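2025-10-31

Picking up from the mess I left in the last entry. The question is still whether we can trust the wrist camera alone for the opening width of the fingers, or whether I have to keep carrying the encoder log along with every demo. Maarja Hunt says keep both forever, disk is cheap. I say the sync code is not cheap, I'm the one who maintains it!

So I went back to the kitchen set (531 demos, all hand-held, the ones in the Grirnero folder) and reran the width estimator with the new pad segmentation. Old version looked for the pads by color with one fixed threshold for everything. New version fits a line to the inner edge of each pad and takes the gap in the image, then runs it through the calibration table. Same table as before, I didn't touch it, so any change is down to the segmentation.

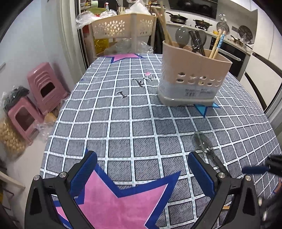

Width error on the held-out demos went down a good bit, and the big spikes are mostly gone, so yay. The ones left are what I spent the afternoon on. I pulled the 10 worst clips and went through them by eye, and it's nearly always the background that fools it. The tablecloth is the worst offender: it has those big pink stars with a thick dark blue border, and the left finger is sitting right over one of them, with a blue tip of the star pointing at the right finger. With the old threshold the mask would happily grow out along a border like that. The line fit mostly shrugs it off, but if the star border runs close to parallel with the pad edge it can still grab the wrong one. The second gripper coming in from the right is the other trap, its pad is dark blue too, and my code just assumed a third pad could never exist. Dumb assumption for a two-handed set. For now I restrict the search to a wedge on each side of the image center, where the camera's own fingers can physically be, and throw out anything that starts outside it. Fixed 3 of the 10 right away.

Flornness (the training box) choked twice on the full rerun, out of memory both times, so I dropped the batch size and let it go. Slow but fine. Need to ask if the Cotent job really has to live on the same card.

Thing I keep forgetting and am writing down so I stop: the calibration table is per gripper, left and right are NOT interchangeable. I swapped them for an hour today and got a lovely constant offset that I nearly wrote up as a finding.

To do
- rerun the remaining 7 with the wedge plus a temporal check (pad edge can't jump between neighboring frames)
- plot error against true width, I suspect wide open is worse than nearly closed
- send Maarja the before/after curves, let her argue with those
- decide on the encoder log by December, before the Ozoliņš recordings start
- plain tablecloth for one control session? would tell us how much is the pattern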